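自动化百科 > 工作与劳动 > 示教与数据采集 > 手持夹爪示教

手持夹爪示教

手持夹爪示教，车间里一般就叫“举夹子”，指的是人两手各拿一只夹爪，把一件活从头到尾做一遍，让机器日后照着学。英文资料里叫法很乱，我见过四五种，各家写各家的，这个条目统一用“手持夹爪示教”。条目主体是我写的，我在Jolham的Nair公司做过分拣，后来转去做示教，所以例子大半来自那边，口气也改不掉，大家多包涵（编辑规范说可以用第一人称，我就放开写了）。

概述

老式的工业机器人要人编程，一个点一个点地教：走到这里，停，往下两厘米，合上，抬起来。零件永远摆在同一个位置的时候，这套办法好用得很。可你让它去拿一个歪在桌上的瓶子，它就傻了，瓶子挪一掌宽，它照样去抓原来那块空气。

手持夹爪换了个路子。人直接拿着跟机器手差不多的夹爪去干活，夹爪怎么走、什么时候张开、什么时候合上，全都记下来。同一件事让不同的人、在不同的桌子前做很多遍，再拿这些记录去训练模型。机器臂可以根本不在场！这一点刚听说的时候我是不信的，总觉得教徒弟嘛，徒弟得站在旁边看着。

Nair用的那套叫Sekari，一左一右两只，分量说轻不轻。刚上手的人老爱攥得死紧，第二天小臂酸得拧不开杯盖。

从哪儿来的

具体是谁先想出来的，我没本事考证，讨论页上吵了好几屏，有兴趣的自己去看。我只讲Nair的情况。公司原来在Pestside有个仓，做办公室用品的分拣和补货，瓶装水、纸巾、咖啡胶囊，什么零碎都有。仓里先上了传送带，再上了自动贴标机，最后剩下来的全是机器不会做的杂活：从箱子里掏东西，把倒了的瓶子扶起来，把塞得太满的格子匀一匀。

那年十月，公司说要让机器学这些杂活，需要会干的人来示范。分拣组一共63个人，愿意去的报名，工资先照旧。我报了，理由很俗，示教间有空调。

一天怎么过

早上领夹爪，开机，检查方块上的黑白码有没有脏。那些码是给镜头定位用的，蹭了胶或者油，位置就会飘，一上午白干。我吃过一次亏，从此口袋里总揣一块布。线也要理，夹爪后头拖着细线，转身的时候容易挂到自己。

然后看任务单。单子上一条就是一句话，“把瓶子放到盒子上”，“把杯子拿出来”，诸如此类。做一遍叫一条。从静止开始，到静止结束，中间不许停下来挠鼻子，也不许用手指头帮忙。用手指头帮忙是新人最常犯的毛病，瓶子一歪，手比脑子快，伸出去就扶了，这条就作废。

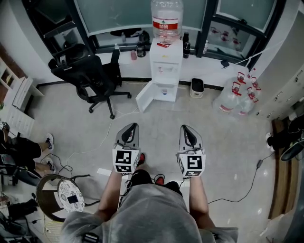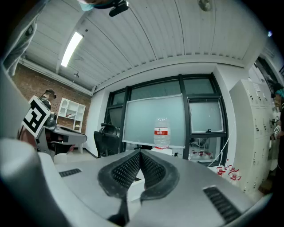 有位读者给这个条目写过信，说自己在另一家厂举了大半年夹子，最别扭的倒不在胳膊上：干了十几年手工活，忽然要装作只有两根指头，拿什么都得先想想，回家切菜都慢半拍。信里还说，后来真看到机器去抓东西，抓之前那一下犹豫，看着眼熟，心里说不上是什么滋味。

这封信我读了好几遍。“慢半拍”那段太准了，我们组里管它叫“夹子手”，下班以后要缓一阵子才过去。夹爪的触感跟手指差得远，软硬、打不打滑，都得靠眼睛看，看久了，人就真的习惯先看后动。

产量和返工

大家最爱打听的是一天做多少条。Nair刚开始定的指标是每人每月2000条，听着吓人，做顺了也还行，短任务一条几秒钟的事。麻烦在返工。第一个月我交上去的数最漂亮，2656条，得意得不行，结果审核打回来385条，毛病五花八门：起手太快的，夹爪跑出镜头的，还有放下以后手没停稳就掐掉的。打回来的要补，补的那几天比平时还累，动作一着急又出新毛病。

后来指标没变，算法变了，只数通过的，也不再把每个人的数字贴在墙上。这是示教组自己去谈下来的。贴墙上那阵子，人人都挑最短最容易的任务做，谁也不愿意碰塑料袋（塑料袋真是要命，软塌塌的，夹起来每次形状都不一样）。单子上的塑料袋越积越多，模型那边也抱怨，说收到的全是瓶子。

对工作的影响

支持和反对的文章各有一大摞，立场都比我硬。我能写的是变了哪些东西。

力气活少了，这个没有争议。搬箱子的次数大减，我的腰第一个感谢。换上来的是盯和举，肩膀和脖子开始找麻烦。公司原先每两小时歇一次，后来改成每做完一组就放下夹爪甩甩胳膊，组长不催。这个改动花了不少口舌，因为在报表上看，歇着的那几分钟什么也没产出。

手艺的算法也变了。分拣的时候，快手和慢手差别很大，老员工闭着眼都知道哪个格子缺货。到了示教间，快没那么值钱了，值钱的是做得清楚：动作干净，每次又稍微有点不一样。头一条老员工做得到，第二条把他们难坏了，练了十几年才练出来的那个“每次都一样”，现在人家嫌太单调，要你从左边拿一次，从右边拿一次，再故意放歪了扶正一次。故意放歪！有位老师傅头一个星期死活下不去手，说放歪的货他这辈子没出过手。

再就是讲话的机会变多了。以前流水线上吵，一个班下来说不了几句。示教常常两个人搭着来，一个举，一个摆东西、看记录，摆东西的那个会说“刚才那下太急了”，于是就聊起来了。我跟好几个在Pestside共事多年的人，是到了示教间才算认识的。

岗位去哪儿了

绕不开的一节，我写了又删，删了又写。

Pestside仓里的补货后来有一部分交给了机器，是整齐的那部分，瓶子、盒子、罐子。夜班先撤的。夜班的人有的转白班，有的进了示教组，也有拿了补偿走的。示教组自己也没能一直那么大，一类任务收够了，人就闲下来，等下一类。闲着的时候工资怎么算，头一份合同里一个字都没提，第二份才补上。要是你正准备签类似的合同，先翻这一条。

另外一个没说清楚的，是示范出来的东西归谁。我举着夹爪拧开的那个瓶盖，记录在公司手里，还可以给别的仓用，给别的城市用。做的人拿的是工时钱，用一次和用一万次对我来说没有区别。工会提过按任务给一笔使用费，写到这里为止还没有谈出结果，有进展的话请熟悉情况的人来补。

也多出来几种新活。审核就是一种，坐着看回放，一条一条判能用不能用，很费眼睛，做过示教的人来审明显比没做过的准。还有现场看护，机器在仓里抓不起来的时候去救一把，把卡住的东西拿走，顺手记下来它是怎么失手的，这份记录又会变成下一批任务单。我现在做的就是看护。早上六点半进仓，先绕一圈，把昨晚它放弃的那些东西捡回来，十有八九是塑料袋。

常见误会

外面的人常以为举夹子是在遥控机器，这头一动那头跟着动。遥控是另一种做法，请看“遥操作”条目，两种办法有的厂会混着用。

也有人以为示教间得收拾得像实验室。我待过的几间都挺家常的，桌椅柜子，喝水的地方，东西摆得乱一点也没人管，训练的人还巴不得你乱一点，太干净的背景学出来换个地方就不灵。不过地上的线要顺好，这个管得严，低头看夹爪的时候是看不见脚底下的。

还有人问要不要懂编程。不用。我到今天也不会。

参见

遥操作；协作机器人；补货；工时与计件；职业性肩颈劳损

读者留言

写得比旁边那几个条目好读多了，不过“产量和返工”那一节能不能说明一下任务长短？我们这边一条要做四十多秒，月指标拿来跟你们比，我们组长看了会误会的。

“夹子手”哈哈哈，我们叫“螃蟹病”。回家拿遥控器都是捏的。

建议把使用费那段挪到单独的条目。我在的地方谈成过一次，数目很小，是一次性的，回头找到文件我来补出处。

不同意力气活少了没有争议这句。机器看护要弯腰捡东西，一个班弯下去的次数比分拣那会儿还多，膝盖受不了。

回楼上，看护这块各仓差别太大，Pestside的货架后来抬高过一次，早先那批人确实苦。我把那句改成“搬箱子少了”行不行？等两天没人反对我就动手。

塑料袋那段，同感，同感，同感。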